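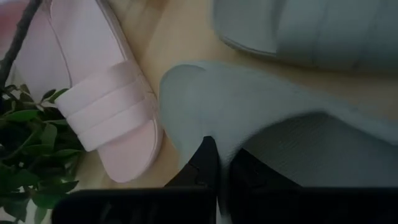
Fig. 1. Wrist camera view, gray-blue slide at the fingers, pink slide to the left.

November
Veronica Voicu

Handout 3: Setting Up and Looking After the Shoe Cell

The Cindthorpe cell has one arm, one two-finger gripper, a wrist camera and fixed cameras. The job is to handle slides and set them in pairs on the board. The parts are light and soft, so most faults come from the gripper and the cameras. Read this before your first shift on the cell.

Start of shift

Power up with the arm clear of the board. Wait for the joint lights to come on green. Walk around the frame and pull on each corner post. If a post moves, tighten the foot bolts and run the camera check again, even if the picture looks fine to you.

Follow the arm cable by hand from the base to the wrist. It needs a free loop at the wrist so the last joint can turn both ways. A loop tied too short will pull the connector out over a few hundred cycles.

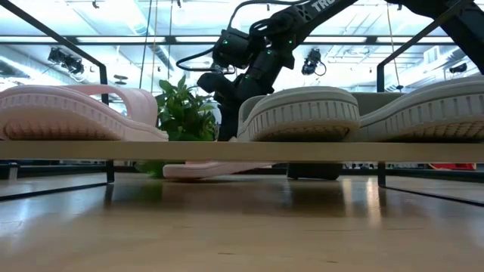
Next, check board height. Lower the closed fingers at the left end, the middle and the right end, and write down the reading each time. The three readings should agree within 3 mm. If they don't, shim the legs. Do not correct a sloping board in the program. Anayeli Olvera did this last term and the next group lost a morning finding it.

Fingers

Wipe both fingers with a dry cloth. Look at the inner edges for nicks and for bits of foam from the soles. Open and close the gripper 13 times with nothing in it and listen for a click at the end of travel. A click means a loose finger screw. Use thread lock when you put it back.
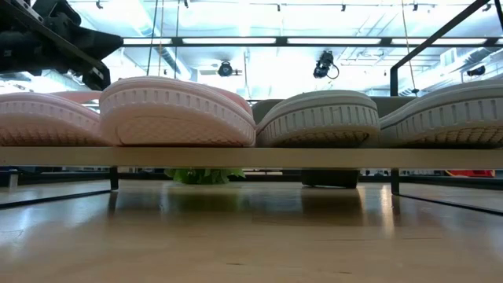
Set grip force with one slide of each color. Start at 37 percent and go up in small steps until the slide lifts without slipping. Stop there. Too much force bends the strap and the slide comes down crooked, with the toe over its neighbor.

Camera check

Clean the wrist lens first, then the fixed ones. Run the Jafarzadeh routine and save the result under your initials. A gripper close to the lens will always be soft in the wrist view. Judge focus on the strap ridges.

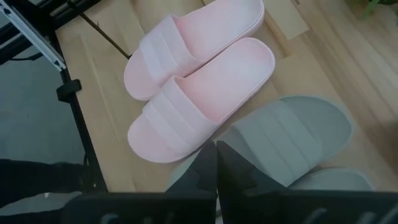
Place pairs with both toes the same way. Keep a strip of bare wood between one color and the other, or the software may read two slides as one part.

Log sheet

Enter the cycle count, grip force and board readings. Fingers are changed every 100 hours. Spares are in the Fakamham drawer, and Rutilio Tlapale signs them out. Report any red light to him before you reset it.

For next class: bring your log sheet and read the section on cable wear.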